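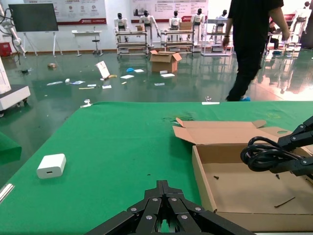
Osaze Okonkwo packed chargers by hand at Urico for two years before the arms came in June. Adapter, cable, box, next. "My wrists don't hurt at night now," he says. "But I'm on my feet more. Walking, checking, clearing jams."

Quieter too, he says. Less chat - everyone minds their own table.

Yuk-lan Tu runs the shift. She gets asked about jobs alot. 17 people before, 17 now, she says, though two changed roles and one of them isnt happy about it. 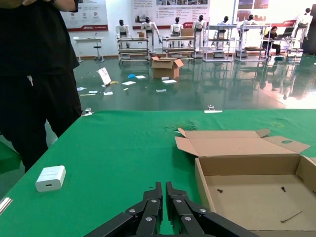 And the training? "Thin," says Tu. "We got a morning. I asked for a week." Okonkwo learned most of it from the night crew. He'd like the pay grade to catch up - still listed as a packer. Tu has sent that upstairs. No answer yet.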